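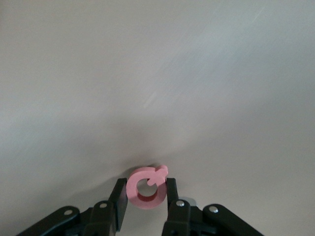 Figure 1. Pink foam piece, a ring with a short knobbed tab, held over the pale gray surface.

3.2 Materials and table layout

We kept the materials cheap and easy to replace. Foam pieces came from a Prukport play set, plates from the Nustton kitchen line. Foam dents if you squeeze it hard – fine for sorting, less fine for anyone judging shape by outline. Pieces with a tab or arm (Figure 1) were logged apart from plain letters, because the tab changes how a piece lies when dropped. Full list of 3413 placements is in the supplement, coded by Irfan Hidayat and checked against the Lecomte sheet. Scuffs on the surfaces were left alone, no cleaning between blocks.
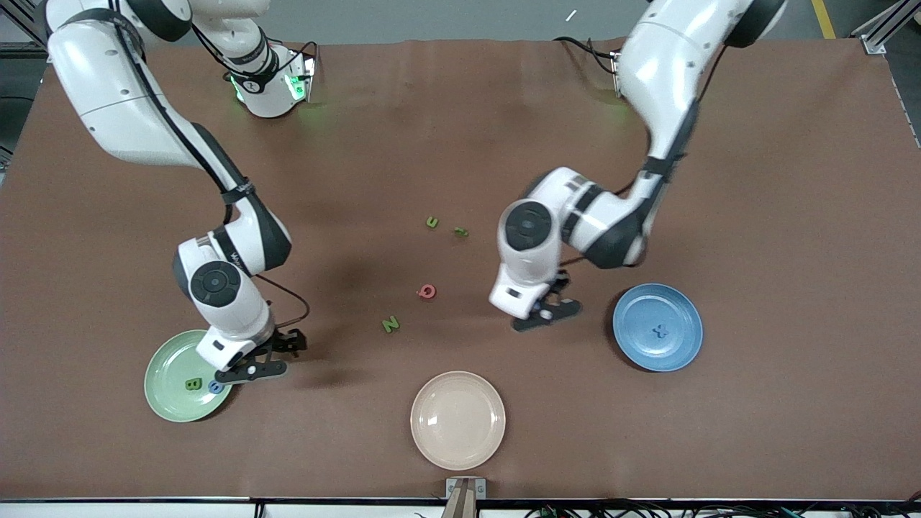 Sorting rules were the part we changed most. Early version asked for alphabetical order, too slow, dropped after 2 pilots. Final rule: letter goes to the plate of its own color, and a letter counts as placed only when it lies inside the rim. Green is the simplest case, the green B on the pale green plate being a correct placement even with the plate partly in shadow. Shadow did matter for the coders tho – 9 entries were re-read for color, all from the June block. Letters still on the brown cover at the end of a trial were scored as unplaced, wrinkles in the cover or not. Plates were round and shallow thoughout, we did not test bowls. Scores by color follow in 3.3, the Drarnach comparison in 3.4.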